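Muvgate set-up guide – section 4: Setting up for sprint testing

Updated Dec 31, 2020

Covers: charging, pairing, placing the gates, first test run, saving a session. For jump mats and the agility drill see section 5. For old Albers tripods see the note at the end of 4.3.

Read 4.3 even if you skip the rest. Most bad times come from gate height and nothing else.

4.1 Before you go to the pitch

1. Charge every gate overnight. Battery is 3,000 mAh, takes a while from flat. Light goes from red to amber to green. Amber is not full.
2. Charge the reflectors? No. They have no battery. Wipe them with a dry cloth.
3. Charge the phone or tablet as well. Bluetooth plus a bright screen will eat it.
4. Load your squad list at home on wifi. Adding names one by one on a cold touchline is slow and somebody always ends up as "Player B".
5. Pack the tape measure. The proper long one. Pacing it out doesn't count.

Note: do not charge gates in a closed bag. They get warm, and a hot gate stops charging until it cools. Looks like a fault, isn't one.

Caution: only use the charger supplied, or one with the same rating. Fast chargers for laptops have killed boards. Not covered by the warranty.

4.2 Pairing the gates

Do it with all gates close together, same room or same bench. Once paired you can spread them out.

1. Open the app. Sessions, then New, then Sprint.
2. Switch on the start gate first. Always the start gate. Hold the button until it beeps twice.
3. Wait for START to show on screen.
4. Switch on the finish gate. Same again. Screen shows FINISH.
5. Split gates next, in the order the runner will pass them. If you get the order wrong the splits come out wrong, the total will still be right.
6. Tap Lock. Gates now ignore any other phone.

If a gate doesn't appear: turn it off, count to five, turn it on. Still nothing – it's probly locked to somebody else's phone. Hold the button down until the light goes white, that clears it. Then start from step 2.

Note: two clubs testing side by side need different channels. Settings, Radio, Channel. Pick any two that aren't next to each other. The default is channel 2 on every kit we ship, so assume the other lot are on it too.

Firmware. The app will nag you if a gate is behind. Do the update at home, not five minutes before the under-sixteens arrive. If you started an update and it has stuck at the end, leave it alone. It's still going. Switching off halfway means sending the gate back.

4.3 Placing the gates

The bit people rush.

1. Measure the distance along the running line. Mark start and finish with flat markers, not cones, they get kicked.
2. Put the start gate on the start mark, lens facing across the lane. Reflector directly opposite.
3. Same at the finish.
4. Set lane width. Wide enough that a tired player doesn't veer into a tripod, narrow enough for the beam to hold. Two metres is about right indoors and out.
5. Set height. Hip height for the players you are testing. NOT chest, NOT knee. A beam at chest height catches a swinging arm and you get a time that flatters everyone.
6. Turn each gate slowly until the side light goes solid green. Blinking green means a weak beam. It'll work until the sun moves.
7. Tighten the collar. Check the light again, tightening nearly always nudges it.

Same height for every gate in the line. And write the height down in the session notes. If you test in pre-season at one height and after the winter break at another, the two sets of times can't be compared. People will try anyway.

Start position: the runner's front foot goes behind the start mark, not on it. How far behind is your choice, but fix it and keep it. Half a metre is common. Put tape down. A player who leans over the line before setting off breaks the beam early and gets a slow time, then blames the kit.

Caution: never put a gate directly behind the finish line in the lane. Players do not stop where you think they'll stop. Leave a clear run-out at least as long as the sprint for short distances. Walls, goalposts, benches, parked minibuses – all been hit.

Caution: tripod feet inside the lane are a trip hazard. Turn the tripod so that a single leg points away from the runners.

Note on tripods: older Albers tripods have a different thread. You need the adapter ring, small brass thing, sold separately. Tape will not hold it. Cosum poles fit straight on but wobble in wind, so hang a bag from the hook.

4.4 Weather and surfaces

Rain: gates are fine in rain, lens isn't. Drops on the lens scatter the beam. Wipe between groups. Reflectors too.

Low sun: if the sun shines straight into the lens you'll get false triggers. Swap sides, gate where the reflector was and the other way round. Redo steps 6 and 7.

Fog: don't bother.

Wind: write it down. Tailwind, headwind, cross. There's a box for it in the session notes. Indoors leave it blank.

Grass vs artificial vs hall floor: pick one and stick with it. A player will run differently in studs on wet grass than in trainers on a hall floor and it has nothing to do with fitness. If you have to change, start a new baseline in the app (Squad, Baselines, New) and don't drag the old one across.

4.5 First test run

Do it yourself before the squad gets there.

1. Walk through the start beam. Clock should start.
2. Walk through each split. Number should flash up.
3. Walk through the finish. Clock stops, long beep.
4. Delete the run. Swipe left, Delete. Otherwise you're in the squad averages at walking pace.
5. Now jog one through. Check you get a single start and a single finish, no extras.

If the clock starts and never stops, the finish gate has lost its reflector. Back to 4.3, step 6.

If you get two starts from one runner, the beam is catching an arm and then the body. Height is wrong, or Single Break is off. Settings, Triggers, Single Break, On. Should be on by default but an update in December turned it off for some users. Sorry about that one.

4.6 Running the session

1. Warm up first. Properly. Proper build-up runs, not a lap and a stretch.
2. Tap the player's name.
3. Wait for READY. Tell the player to go when they like. Don't shout go – reaction time is not what you are measuring here.
4. Player runs. Time shows. Tap Keep or Bin.
5. Next name.

Full rest between attempts. Walk back, stand about, chat. If you're short of time do fewer attempts, don't cut the rest. Best time counts, not the average, unless you've changed it under Settings, Scoring.

Bin a run if: slip, false start, player slowed down before the line, someone wandered through the lane. Bin it straight away. You will not remember later wich one it was.

Caution: any player who pulls up or grabs a hamstring is finished for the day. No second go to "see how it feels".

Slowing before the finish is the big one with kids. They see the gate and brake. Put a marker a few strides past the finish and tell them to race to that.

4.7 Saving and sharing

1. Tap End. The app asks twice, say yes twice.
2. Fill in surface, wind, gate height, start distance.
3. Tap Save. Then wait for the tick before you shut the app. No tick, no save.
4. Export if you want it: Share, then Spreadsheet or Summary.

Summary gives one line per player, best time and splits. Spreadsheet gives every run including the binned ones, marked B.

Memory: the gates hold 148 runs between them if the phone drops out. When it reconnects it'll pull them in, but without names. You match the names by hand, in running order. So keep a paper list. Yes, even now.

Parents and press: the app doesn't publish anything by itself. Check your league's rules before you post times for junior players. 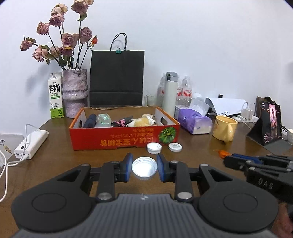
Comments on section 4

Jyoti Rawat: hip height is fine for one age group but what about a mixed squad? We've got under-twelves and seniors on the same night and moving every tripod up and down between groups took longer than the sprints. In the end we set it for the seniors and the little ones got binned runs all evening, beam going over some of them. Can the guide say what to do please. Also step 7 is spot on, ours go off green every time you tighten the collar.

Reply from support (Timo Pfeiffer): Test the younger group first, all of them, then move the gates once. Two separate sessions in the app, not one, or the height note will be wrong for half the squad. Mark both heights on the tripod leg with tape and it's quick. Will add a line to 4.3 in the next version.

Reinhold Kettler: the channel note should be in bigger letters. Tested alongside Stodel's second team and we had their winger's time on our centre half. Very pleased he was too.

4.8 Packing up

1. Switch off each gate. Hold until the light goes out. Closing the app does not switch them off.
2. Wipe down, dry, then bag. Lens caps on.
3. Reflectors in the sleeve, faces inwards.
4. Legs fully in before you fold the tripod. Mind your fingers at the hinge.
5. Pick up the flat markers. And the tape off the floor if it's a hall.

Storage: somewhere dry, half charged if you're not using them over the close season. Top up every couple of months. Not in the boot of a car all winter.

Next: section 5, jump mats and agility drill.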